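By the time anyone at Derker looked up from lunch, the robot had refused to do anything for 15 minutes and had logged 786 separate reasons, all of them the same reason.

The reason was "person in work area." There was no person in the work area. There was a pale floor, a white block of furniture, and one black finger pointed at a great deal of nothing.

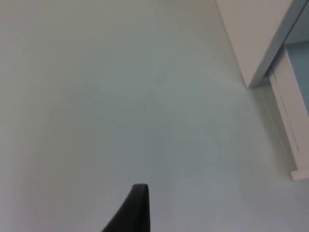
**Short Fiction**

I was the safety lead that May, a job I got by owning the right shoes. The procedure said to call Clarix, who made the software, so I called Clarix. Clarix said it sounded like a Goson problem. Goson made the sensors and felt sure it was a Clarix problem. Both of them asked whether I had tried standing farther away.

I stood farther away. I stood in the hall. I stood, at 2 in the afternoon, in the parking lot, waving through the window at my supervisor, who waved back and held up a thumb pointing down.

The robot's whole assignment was to reach a blue container on the far side of a white ledge. My niece could do it. My niece is 2.

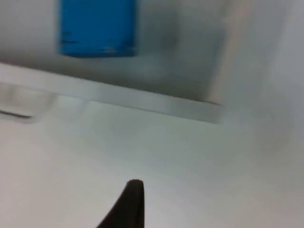
I went back in and read the manual, the Hrynyshyn edition, which had been translated twice and enjoyed neither trip. On the last page it explained that the system remembered the last person it had seen until that person "departed with confirmation."

So I walked up to the emergency stop, pressed it, released it, and said goodbye out loud. I felt stupid. Then I signed out on the panel, where a button marked CONFIRM DEPARTURE had been waiting since morning.

The log cleared. A new line came up.

"Person departed. Second person in work area."

I called Clarix and asked them to stay on the line.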